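Skenik Cycling Forum > Racing > Road
Thread: Irkthorpe Three Day – stage two neutralisation

pelotonpete
Posted 4/1/24, 7:42 pm
Watched the replay of stage two of the Irkthorpe and still can't work out why the commissaires gave the break its full gap back after the level crossing. Tekleab were riding on the front and had it down to 50 seconds. Then the whole bunch stands at the boom gates, and when they roll again the gap is what it was before the chase got going. Sosina Jemal wins from the break and takes the jersey. Good ride, but the stage was decided at the crossing.

gravelrash_ken
The break went through before the gates came down. Bunch got stopped, break got held further up the road, everyone restarted with the last time check. It's a normal neutralisation.

pelotonpete
The last time check was old. Moto hadn't given one for a good while.

gravelrash_ken
Then your complaint is with the time board, not with the decision. They can only use the number they have.

dropped_again
I was on the climb out of town with my daughter and we had the gap at well under a minute on my watch before the crossing. I'm with Pete. Jemal was the strongest in the break by a long way though. She did most of the pulling on the flat and still had a sprint left.

mallee_rider
Doesn't matter much. Mekton had two in the break and did nothing with them. If they'd attacked one after the other in the last few kilometres Jemal would've had to close both. Instead they sat third and fourth wheel and led her out.
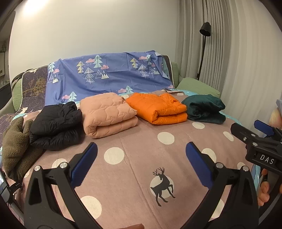 Is the jersey decided on time or on points?
Overall time, with bonus seconds at the finish of each road stage and none at the intermediate sprints.

dropped_again
Cheers. So Tekleab can still get it back tomorrow if they win and put a few seconds into her.

gravelrash_ken
They can, but stage three is flat until the last lap and there are only five of them left. Two missed the cut yesterday. I can't see them controlling it.

pelotonpete
Depends on the wind. That back section is all open paddocks and if it's a crosswind it'll split. Jemal was near the tail of the bunch for half of stage one.

mallee_rider
She was near the tail because it was a headwind and there was no reason to be anywhere else. She was in the first 10 at the bottom of the climb.

pelotonpete
Fair enough. I still think the results should carry a note about the crossing.

gravelrash_ken
They do – second page, under the time penalties. It says the race was neutralised and restarted on the last recorded gap. Rider 254 also copped a fine for going around the gates, and that one I have no sympathy for.

dropped_again
Does anyone know what time they roll out tomorrow? The website still has last year's program up.

mallee_rider
Women at nine, men after lunch. Park at the oval, the main street is closed from seven.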